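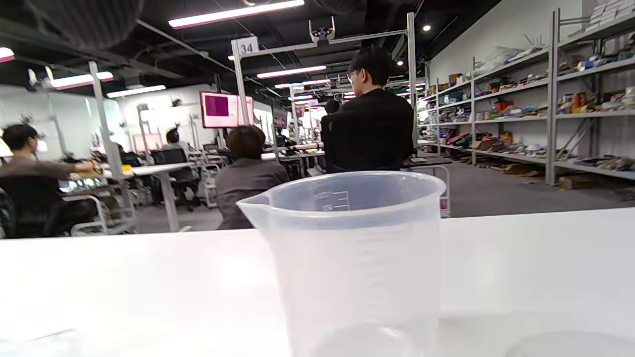 How to Get a Cloudy Plastic Measuring Beaker Clear Again (and Read It Properly!)

I love a plastic measuring beaker. You can drop it, stack it, hand it to a kid, and it just keeps going. What it does do over time is go dull, and then the raised marks get really hard to read. I used to throw mine out at that point, which makes me wince now, because a soak and a soft brush bring most of them back so nicely!

What you need

White vinegar
Dish soap
Baking soda
A soft toothbrush
A kitchen scale
A grease pencil or a fine permanent marker

Step 1. Wash first
Warm water, a drop of soap, and your fingers. Go around under the rim, where old syrup and soap love to hide (mine had a ring of pancake batter in there).

Step 2. Soak
Fill the beaker with equal parts vinegar and warm water and leave it for 20 minutes. If your water is hard, like ours, you may see tiny bubbles on the wall. That's the scale letting go!

Step 3. Brush the marks
Mix baking soda with a little water into a loose paste. Brush up and down along the ticks, then across the numbers. Go easy. Scouring pads leave scratches, and scratches never come out. Some beakers are made frosted, so don't keep scrubbing in the hope of glass.

Step 4. Rinse and air dry
Upside down on a rack. Paper towels leave lint in the spout.

Step 5. Check it against the scale
My favorite part! Set the dry beaker on the scale, zero it, and pour in 800 grams of water. That's very close to 800 milliliters, so the surface should sit at the 800 line. Put the beaker on a level counter and crouch until your eye is even with the water. If you look down from the top you'll misread it every time.

Step 6. Darken the lines
Trace the ticks on the outside only. Grease pencil wipes off in the wash, and marker lasts a few weeks. I do just the ones I use most.

Mavis Pruitt wrote in to ask about boiling water. Check the bottom for a temperature rating, and if you can't find one, let the water cool first. She also swears by lemon juice for tea stains. I tried it on my oldest beaker and it worked great, though it took two rounds.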